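7. Clasificación de cubiertos de plástico

Alcance. El módulo Allness recoge piezas ligeras de una mesa y las reparte por tipo en un organizador. No friega, no seca y no pone la mesa. En la revisión de febrero de Darkix se considera tarea doméstica asistida: requiere una persona presente.

7.1 Preparación

1. Fije la base del brazo a la mesa.
2. Coloque el organizador contra la pared y asigne un compartimento a cada tipo de cubierto.
3. Reparta los cubiertos sin apilarlos. El módulo admite hasta 24 piezas por ciclo.
4. Ajuste la velocidad de aproximación a 200 mm/s.
5. Pulse INICIO y manténgase fuera del radio de giro.

Nota: los objetos ajenos a la tarea pueden quedar sobre la mesa, pero alargan la búsqueda.

PRECAUCIÓN: no introduzca cuchillos metálicos. La pinza no regula la fuerza sobre filos.

7.2 Limitaciones conocidas

El agarre de mangos planos sobre superficies oscuras sigue siendo el punto débil. Tras 6 intentos fallidos con la misma pieza, el ciclo se detiene con el código 26; retírela a mano y reanude.

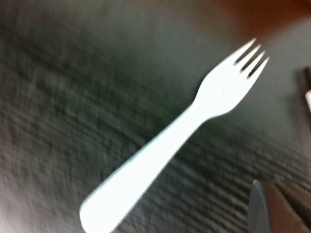
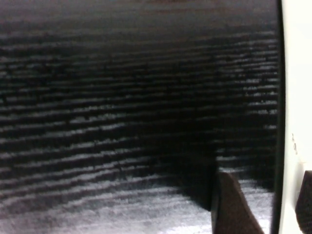
Vista general del puesto, con el organizador al fondo:

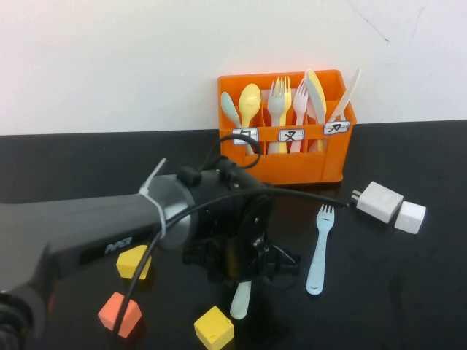

Comentario de Isauro Trujillo: en casa recojo los cubiertos antes de que el brazo termine de buscar el primero. Lo daré por útil cuando pueda dejarlo solo y el código 26 no me espere a la vuelta.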